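A visit to the Wundgate water laboratory on its open day
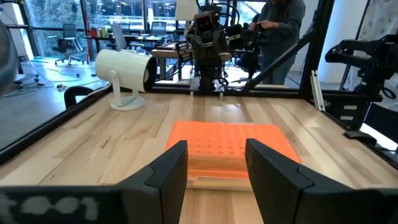

I live in Dristach since six years, and in all this time I drank the water from the tap without one question about it. Then in November there was a paper in my mailbox that the laboratory in Wundgate would open its doors to the public from 10 in the morning. The bus goes there directly from the market, so I decided to go, and I promised my neighbors to write down what I learned. Some of them asked me for a long time why our kettles become so white.

The laboratory is in a low brick building behind the old pumping station. From the bus stop you walk ten minutes along the Wilis, and the path was very muddy, so please take proper shoes if you go next year. At the door we received a paper badge and were divided into groups. My group was mostly parents with children and a few retired people who, I think, knew each other already.

Our guide began with a map on the wall. I did not know that our water comes from two places. The larger part is taken from the Mowat reservoir in the hills, and the rest is pumped from wells on the flat side of the river. The reservoir water is soft and the well water is hard. In a dry summer they take more from the wells, and this is the answer for the kettles. When I told her that mine is worse in August, she said that she hears this from many people, and that the scale is not harmful. She uses vinegar at home, half a cup with water, and leaves it overnight.

After this we went to the sample reception. Bottles arrive here from the whole district, and each one gets a label with the place and the hour it was filled. The bottles for bacteria must be kept cold and must be examined the same day. I asked what happens if the driver is late. Then the sample is thrown away and somebody has to go again, also if it is a farm at the very end of the valley. In one year the laboratory receives 2,000 samples. I had imagined that it was much less, perhaps one bottle in a week from each town.

The chemistry room was the longest part of the tour. They measure hardness, nitrate, iron and some metals from old pipes. We were allowed to do one test ourselves, with a small tube and drops that change the color from red to blue. You count the drops until the color changes, and the number tells you the hardness. The children were much better in this than the adults, who talked and forgot to count. I had to start again two times.

The part about lead was the most useful for me. The water leaves the station without lead, but in houses with very old pipes it can take up a little when it stands during the night. The advice is to let the cold tap run for a short time in the morning before you drink, and never to cook with water from the hot tap. I have done this second thing all my life – my mother also – because the pot boils faster. Now I have stopped.

If your house is old, you can ask for a test. You fill in a form at the reception, they give you a bottle, and you bring it back before noon. The result comes by mail. The form is also in the town office in Dristach, but the lady there told me later that they had run out of them.

At the end there was coffee and apple cake in the meeting room and a time for questions. One man wanted to know about the taste of chlorine, which he notices strongly in spring. The guide said that a jug of water left open in the refrigerator for a few hours loses most of this taste. Another visitor asked about the new pipe from Mowat. It is planned, but they could not tell us a year for it.

There were also a few things that were less good. The groups were too large for the small rooms, and from the back it was hard to hear when the ventilation was running. The explanation boards have very small letters. And the toilets are in the other building, across the yard, which you should know if you come with children.

The whole tour took nearly two hours and was free. The last bus back to Dristach leaves at 3 in the afternoon and I almost missed it, as I stayed too long with the map. I took home a bottle for my own kitchen tap, and I will bring it back to Wundgate when my cousin goes there with the car. For those in our street who want a form, I have four extra ones on the shelf in my hallway, please ring the bell after 5.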